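Search reviews, guides Go

16 January 2025
By the Wuvlow bench desk

Sorting blocks is not a silly test

Every time we write up an arm kit, somebody complains that it's only moving toy blocks. Same again with the Kastisov kit. Where's the dishwasher, where's the laundry. Fine. I get it. But I'd take the blocks over a laundry video any day, and I think buyers should too.

A laundry video is one good take. You don't see the other 40. Blocks you can set up yourself, same board, same shapes, and run it until you're bored. Cylinders, stars, a hexagon, a prism. Some easy to push around, some a pain. Stars especialy. Two stars side by side will tell you more about a kit than the whole brochure.

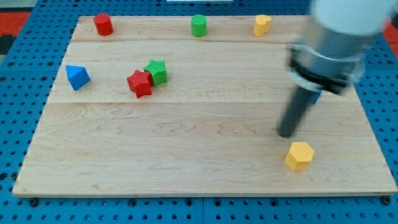 What bugs me is the price talk. Kastisov sells the kit bare, then the software plan on top, billed every month, and the plan is where the good stuff lives. Without it you get 3 canned routines and a manual that reads like it was translated twice. MacPherson does the opposite, costs more up front and then leaves you alone. I know which one I'd want in a classroom.

Setup took me 45 minutes. Prerness, the reseller, says 18. Maybe if you've done it before. The calibration screen timed out on me and started over, no warning, no save. Come on.

Still. Decent kit, stingy plan. If they put the teach mode in the box I'd stop grumbling. Until then rent one from Prernness for a week, bring your own blocks, and ignore teh demo reel. Price list is supposed to change in September anyway, so no rush.

Contact us | © 2025 Wuvlow | Back to top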